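Subject: Re: [Cimgate-fitout] Front desk, proposed changes
Date: 8 September 2022
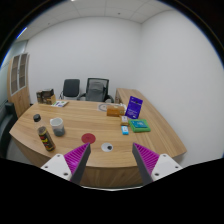

I've read the proposal twice now and I'm still not sold. We have a perfectly good desk. The light wood has held up, the curved front means people aren't catching a hip on a corner when they come around it, and I can't see what a new one gets us that clearing the old one wouldn't.

On Monday the list was told:

> The front desk no longer has enough surface for what we
> need it to do. I've had a quote from Brorkeo for the Fleltia
> counter, 300 mm wider than ours, at $1626 delivered.
> There's a cheaper option, a shelf riser at $838, but I think
> we'd regret it. If we order now it would be in before the
> December rush. The old desk could go to Villalobos if
> they still want one.

Not enough surface for what, exactly? The purple sign, fine, a sign has to stand somewhere and people do look at that end first. The green tray, also fine. After that I start to lose the thread. There's a cream box beside the tray, a tan-orange one behind it, and two more small boxes in the back left corner. Does anyone on this list know what is in all four? If the answer is no, they don't need a wider counter, they need a drawer.

Same goes for the flat red disc near the middle and the round white thing toward the back. I've asked before whether those are meant to be out and got no reply. And the bottle and the cup with the dark grey stuff in the bottom should not be on a desk where we put printed material, full stop. One knock and the booklet at the back is pulp.

> Visitors tell us the desk looks crowded.

Which visitors? I've heard it once, from someone who was also unhappy about the parking. I'd like to see it written down before it's used to justify that kind of money.

> A wider top would let us keep everything within reach.

This is the part I really don't buy. Give us another 300 mm and it will fill up by Christmas, same as the side table did. We spent $140 on organisers for that and I couldn't tell you where half of them went.

What I'd rather do first:

Take everything off and wipe it down. Put back the sign, the tray and the booklet. Leave it that way for a month. Anything that somebody comes looking for in that time can earn its place again. The small bits along the front go in a lidded tub, labelled.

If it's still a mess after that I'll second the order myself. Until then please count me as a no on both the counter and the riser, and could someone check whether the Brorkeo quote includes taking the old desk away? I read it as delivery only.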